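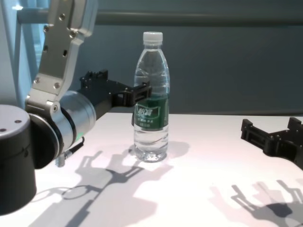
Peadar Fahy reckons that most people who say they don't like water simply don't like the water they've got, which has usually been sitting in a car since breakfast. He told me this at the start of October, when I rang to ask how a person goes about drinking more of the stuff, and I've thought about it nearly every afternoon since.

I am, I should say, a hopeless drinker of water. I'll have tea until the pot gives up, and I'm fond of a glass of squash if there are children in the house to excuse it, but plain water has always felt like a chore to me, somewhere between flossing and ringing the bank. So this autumn I set myself a small task – one bottle on the desk by mid-morning, and empty before I went to make the supper.

The first thing I learnt is that the bottle matters more than you'd think. I began with a Trilo, a great handsome steel flask that a cousin gave me, and it kept everything beautifully cold, but I couldn't see into it and so I forgot it was there. A clear bottle is a different matter altogether. You catch sight of it when you look up from your work, and there's the level, plain as day, telling you how you're getting on (or not, in my case, for much of the first fortnight).

The second thing is where you put it. Mine used to live among the post and the pens and a dish of paper clips, and I moved it every time I wanted to write anything down.

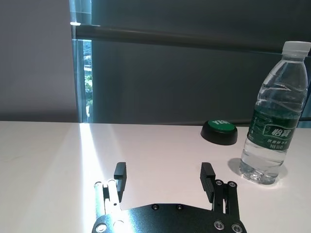 Clearing the table made all the difference, and I wish I'd done it years ago. I took everything off, gave the top a good wipe, and allowed myself only what I needed for the morning's work, with the bottle at arm's length on the side I don't write with. A pale table by a window is a lovely thing once you can see it! The sun comes across mine until well past eleven, so I shift the bottle along into the shade when I remember, and drink it warm when I don't.

Peadar suggested a few good swallows every 45 minutes. I tried it with the kitchen timer and felt like a boiled egg, so now I drink when I finish a page, or when the kettle would otherwise have gone on. Some days I get through two bottles. Other days the first is still half full at teatime and I water the geranium with it, which has never looked better.

Last updated: October

More from Home and Table
A week of packed lunches with the Ullus tin
Is it time to wash your kettle?
Letters: your 30 best uses for a jam jar
The Phelan desk lamp, two winters on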